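Ederden Height-Adjustable Table, Model 63
Todance Workplace Furniture

Product overview

The Ederden 63 is a sit-stand table intended for offices, reading rooms, training centres and shared study areas. It replaces the earlier fixed-height Ederden table and is supplied with a white top as standard. Birch and dark grey tops are available to order.

Todance has supplied furniture to public institutions since 1947. The Ederden range is assembled at our Krūmiņa works, where each lifting column is run through its full travel under load before it is packed.

Frame and lifting columns

The frame is welded steel with a powder-coated finish. Two motorised columns raise and lower the top together, and the control panel may be fitted under the front edge on either the left or the right. The panel stores up to five heights. Where a table is shared between members of staff, we recommend that the stored heights be agreed at installation and recorded on the card provided.

Movement stops if the top meets an obstruction. The table should nevertheless be kept clear of window sills, shelving and fixed pedestals – a clear gap on all sides is required by the terms of the warranty.

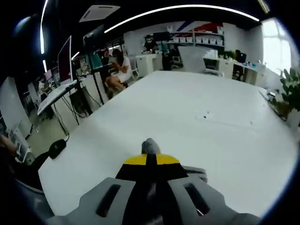
Can the top be replaced without buying a new frame?

Replacement tops are sold separately for every Ederden frame, including those that have been discontinued. The order number is printed on the label beneath the crossbar and should be quoted with the request.

Care and cleaning

Wipe the top with a soft damp cloth and a mild detergent, then dry it. Abrasive pads, bleach and solvent-based cleaners must not be used. Marks left by ink or adhesive may be treated with Cirnent surface cleaner, which is available from our spares department. The columns require no lubrication.

Delivery and installation

Tables are delivered flat-packed to a ground-floor entrance. Delivery to upper floors and assembly on site can be arranged at the time of ordering. Orders of 12 tables or more are delivered and assembled free of charge on the mainland.

The frame carries a warranty of 12 years and the motors and control panel a warranty of five years. Claims should be made in writing to the spares department, quoting the order number and the date of delivery.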